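Garment folding at Butbridge

The Butbridge laundry, run by Strickland, is a commercial site where folding has been partly automated with a system called Plellutix. The site employs 88 people. Strickland described the system as a relief from dull work, a claim that staff have not fully shared.

Towels and flat sheets went over to the machine first, with little trouble. Underwear and other small soft items have been slower, as they crumple and rarely land the same way twice. Folders now spend part of each shift at training tables, folding with hand-held grippers so that their movements can be copied.
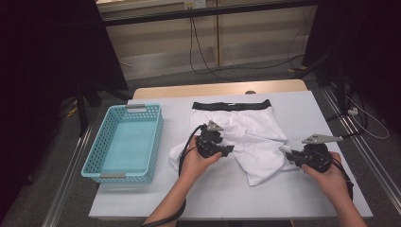
Pay for this work is the same as for ordinary folding, although it is slower and, by several accounts, harder on the wrists. Lena Kozłowski, a shift lead, has questioned whether those teaching the system will keep their posts once it has learnt. Strickland has promised retraining but has published no details. The supplier, Cuvance, quotes a rate of 915 items a shift, without saying which items were counted.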